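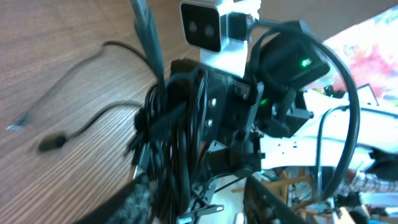

# Drevora Cable Notes

Reading time: 2 min

Drevora is a small collection of notes and pictures about thin cables on a table: how they lie, how they cross, and how a person can describe this in words. I started it after I spent too many evenings with the cable drawer in the Falach workshop.

## What is inside

- 1181 pictures, in 29 folders
- one text file for each folder, with my notes
- `terms.txt`, the short list of words I use

## Words I use

A **loop** is a cable which comes back near itself. A **crossing** is any place where one cable goes over another. A **knot** is written only when I am sure that pulling both ends would make it tighter. If I am not sure, I write `knot?` and leave it so.

Ends are described by the connector. I write "USB" when the shape is clear and "round plug" for the small cylindrical kind — I do not guess the size of the plug from a picture.
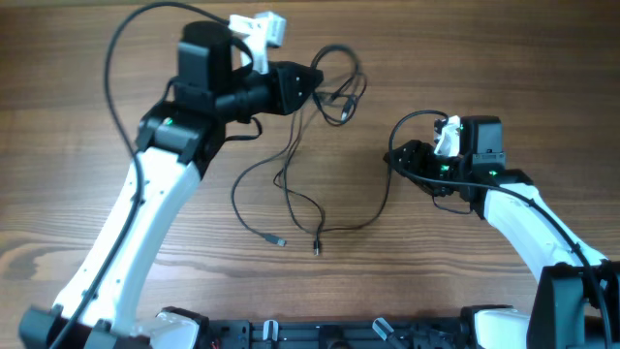 If an end is hidden under other cables, the note says `end hidden`. Please do not change this to a guess, even when the next picture in the folder seems to give the answer.

## Known problems

The notes in folders 8 and 10 were written before the list of words was finished, and they need a second reading.
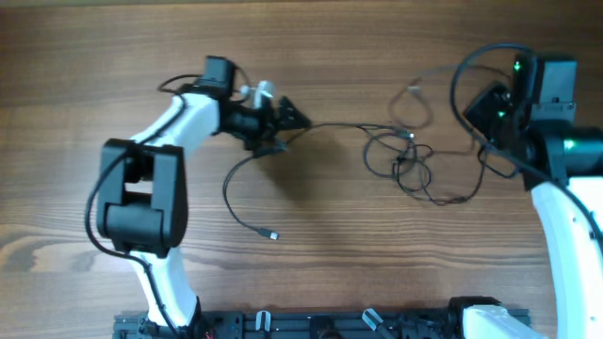

Following one cable from end to end is the slowest part of the work. Black on black is the most difficult, and I have no good method for it. I begin with an end which lies free, such as the USB plug with the silver metal tip on the wood, and go from there toward the tangle until I lose the line. The small gray connectors or clips on a few strands are useful as marks along the way.

## Changes

2021-04-02 — folder names corrected, `terms.txt` added. The next version is planned for August.

Corrections are welcome. Please give the folder name and the old text together with the new one.

Contact: Ross Nisbet, Drevora | Back to top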